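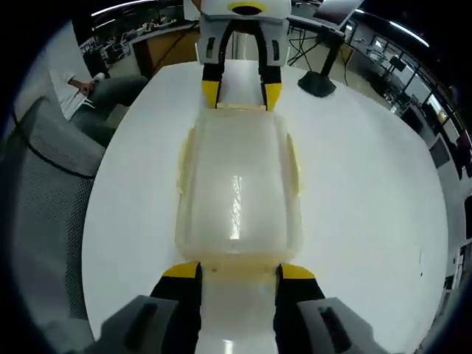
Re: [pantry-list] Yellowed boxes: soak, replace, or leave alone?

From: Madalena Sequeira
Date: Mon 23 August

I've read this thread twice now and I still don't buy the soaking cure. Quoting the original so people joining late have it in front of them:

> Hi all,
> I have a stack of rectangular plastic food boxes, the cloudy kind you can half see through. They started out close to colorless and by now most of them are some shade of weak tea. My sister-in-law swears by an overnight soak in baking soda and then a day on the windowsill. She says hers came back like new. The lids on mine are worse than the boxes, especially at the rim. Has anyone tried this? Also, is it worth moving over to the Varance set? The people at the kitchen store in town were very keen on it.
> I would hate to throw out 21 boxes if all they need is a bath.
> Dell

Dell, I'd start by asking your sister-in-law what "like new" was being compared to. If she didn't keep one box out of the soak and put it next to the others afterward, she has no idea whether they changed. People clean a thing, they feel good about having cleaned it, and it looks better to them. I do this with my oven.

The box at the top of this message is a fair example of what you're describing. Against a white table it has that warm, slightly amber look, and the lip at the near end is more yellow than the rest. Look at where that lip is, though. The plastic doubles over there. Two layers of tinted plastic will look darker than one, and no amount of baking soda is going to change that. Before you decide your rims are "worse," hold a single wall up against a sheet of paper and then hold two walls together. I suspect a good part of your rim problem will go away right there.

I did try the soak, back in January, on two boxes of the same make. One went in overnight with half a cup of soda in warm water. The other stayed on the shelf. In the morning the soaked one was less greasy and had lost the garlic smell, mostly. The color was the same as far as I could tell, and I asked my husband to pick out the treated box without telling him which it was. He picked the wrong one. That's one guess by one man before coffee, so make of it what you like, but it's more of a test than anything else posted here so far.

As for the windowsill, I have my doubts. Sun does seem to take out tomato stain, and I'll give people that one. A box that has gone yellow all through is a different matter, and I'd want to see somebody's side by side before leaving mine out to bake. Whoever posts that "it works every time" should say how many times.

Now the Varance set. I went and looked at it in the store last week. It's a nice box. It's also 53 dollars for the small set, and the lids only fit their own bases, so you'd be starting over from nothing. The woman at the counter told me it "can't yellow." I asked how long they'd been selling it and she said since spring. Well, then — how would she know? Ask again in a few years.

Somebody else wrote in to recommend Dahlgren, on the grounds that hers are still clear. She also said she keeps buttons in them. I'm glad for the buttons, but I put chili in mine.

What I'd do with your stack:

Throw out anything cracked, anything with a lid that no longer seals, and anything that feels sticky after a proper wash. A sticky surface bothers me a good deal more than color does.

Keep the rest. If the tint really troubles you, give those boxes the dry goods, where you only need to see how much rice is left. A cloudy wall still shows you that.

Try turning a lid over on a pale surface and looking along the rim in good light before you sort it. Shine off the plastic can hide a good deal, so tip it around a bit.

And wash them flat side up or flat side down, whichever you like. I know there was a long argument about this on the list and I didn't follow it then either.

If anyone has really soaked one box and kept back its twin, and the difference was plain to a person who didn't know which was which, I'd like to hear about it, with the amounts used. I'm willing to be talked around. I'd just rather it wasn't by another sister-in-law.

Madalena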